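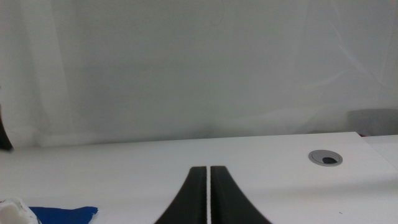 Weiße Tischplatte mit runder Kabeldurchführung nahe der Hinterkante

Drucken | Per E-Mail senden

Häufige Fragen zu den Arbeitstischen

Hier haben wir die Fragen gesammelt, die uns zu den weißen Tischen im Haus Foscombe am häufigsten gestellt werden. Stand: 10. August 2025.

Wofür ist die runde Öffnung in der Tischplatte?
Sie dient der Kabelführung. Netzteile und Ladekabel werden von oben durchgesteckt und unter dem Tisch an die Steckdosenleiste angeschlossen. Bitte keine Kabel über die Vorderkante hängen lassen.

Lässt sich der Deckel herausnehmen?
Ja. Der Deckel sitzt lose im Ring und kann mit dem Finger an der halbrunden Aussparung angehoben werden. Größere Stecker passen nur ohne Deckel hindurch. Danach den Deckel wieder einlegen, sonst fallen Stifte und Schrauben nach unten.

Kann man die Öffnung drehen?
Der Deckel lässt sich im Ring drehen, so dass die Aussparung zu der Seite zeigt, auf der das Gerät steht. Der Ring selbst ist fest und soll nicht gelöst werden.

Womit wird die Platte gereinigt?
Mit einem feuchten Tuch und etwas Spülmittel, danach trocken nachwischen. Scheuermilch und raue Schwämme hinterlassen matte Stellen, die im Streiflicht sichtbar bleiben. Um den Metallring herum nur mit gut ausgewrungenem Tuch arbeiten - in die Schnittkante der Platte darf kein Wasser laufen.

Welche Tücher soll ich nehmen?
Blaue Tücher sind für die Tische, gelbe für Waschbecken und Böden. Gebrauchte Tücher kommen in den Wäschesack neben der Tür. Frische liegen im Schrank, zweites Fach von oben.

Was mache ich bei kleinen dunklen Flecken?
Meist ist es Graphit oder Abrieb, der sich mit einem weißen Radiergummi entfernen lässt. Filzstift geht mit wenig Spiritus ab. Bleibt ein Punkt zurück, handelt es sich oft um eine Macke in der Oberfläche. Bitte nicht daran kratzen, sondern eine kurze Meldung an Ailbhe Doherty schicken.

Darf ich etwas auf die Platte kleben?
Nur Malerkrepp, und nur bis zum Ende der Buchung. Doppelseitiges Klebeband und Heißkleber sind nicht erlaubt.

Wie heiß darf ein Gefäß sein, das ich abstelle?
Kaffeetassen sind kein Problem. Für Wasserkocher, Lötstationen und Heißluftgeräte bitte eine Unterlage benutzen. Im Regal liegen 14 Stück.

Kann der Vorhang hinter dem Tisch gewaschen werden?
Er wird zweimal im Jahr abgenommen und gewaschen, das nächste Mal im März. Falten vom Lagern hängen sich mit der Zeit zum Teil aus. Bitte nicht am hängenden Stoff bügeln und auch keine Nadeln hineinstecken.

Darf ich den Tisch verschieben?
Ja, zu zweit und angehoben. Vorher alle Kabel aus der Öffnung ziehen. Zwischen Tisch und Vorhang soll eine Handbreit Platz bleiben, damit der Stoff nicht eingeklemmt wird.

Was kostet ein Ersatzdeckel?
Ein verlorener Deckel wird mit 18 Euro berechnet, Deckel und Ring zusammen mit 79 Euro, da der Ring neu eingesetzt werden muss.

An wen wende ich mich bei Schäden?
An Lorcan Ó Dálaigh, Zimmer 2 im Erdgeschoss, oder per Zettel in den Kasten am Eingang. Bitte die Tischnummer angeben, sie steht auf der Unterseite der Platte vorne links.

Seite drucken | Seite per E-Mail empfehlen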